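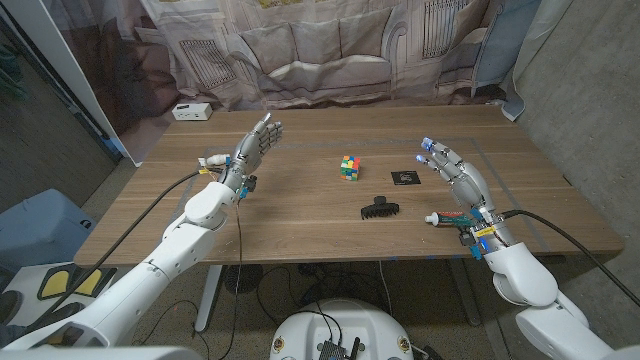 Why wood has stripes

A tree trunk grows outward in layers. Wood formed in spring is pale, with wide cells that carry water. Wood formed later in the season is darker and denser. One pale layer plus one dark layer makes a growth ring.

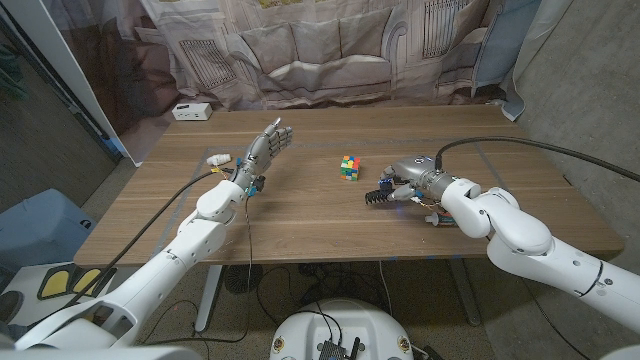 From rings to grain

A board sawn lengthwise cuts through the rings, so they show up as long streaks — this is called grain. A slow-growing tree can fit 17 rings into the width that a fast grower fills with seven.
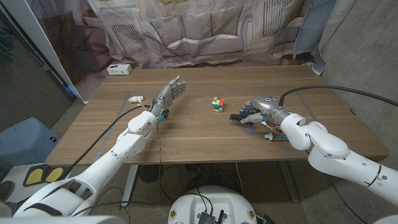
Colour comes mostly from heartwood, the dead wood at the centre of the trunk. The living outer part, sapwood, is usually lighter.

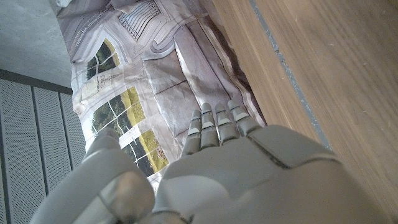
PATLOW, June — Look for a stump and count its rings from the centre out.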